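Leave the play kitchen out

Every May the same argument at our playgroup in Skovbridge. Someone wants the toy kitchen stuff boxed up by colour, lids on, up on the high shelf. Looks smart. Parents like smart. I think it's daft.

A play kitchen is for using. Put a frying pan on the table with the spatula across it and a child walks over. Put the same pan in a box marked PANS and they walk past. Twelve years of this and I've not changed my mind.
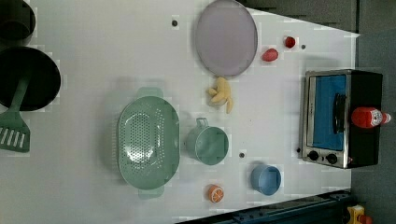 And please, stop buying sets. The Worku catalogue has one at 305 pieces. Who needs that? Half of it is tiny forks. A colander is worth more than the lot -- it's a hat, a boat, a helmet, a sieve for dry pasta. Cups too. Any cups, they dont have to match.

Same with pretend food. A bunch of bananas, an orange slice, a plate to put them on. Enough for a cafe, a shop, a picnic and at least one row over who pays. 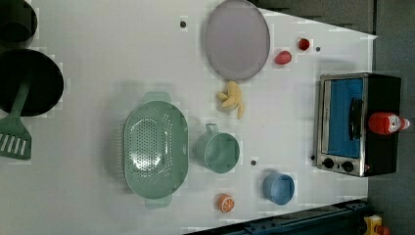

The other side says mess teaches mess. Well, maybe. I do make them clear up at the end, into one big tub, all mixed. Takes almost 16 minutes on a bad day. Sorting by colour takes longer and then the grown-ups end up doing it, me usually, on my knees with a plum in each hand.

So my vote is the same as last year. Low table, things left out, no labels. If we must spend teh money, spend it on a second colander.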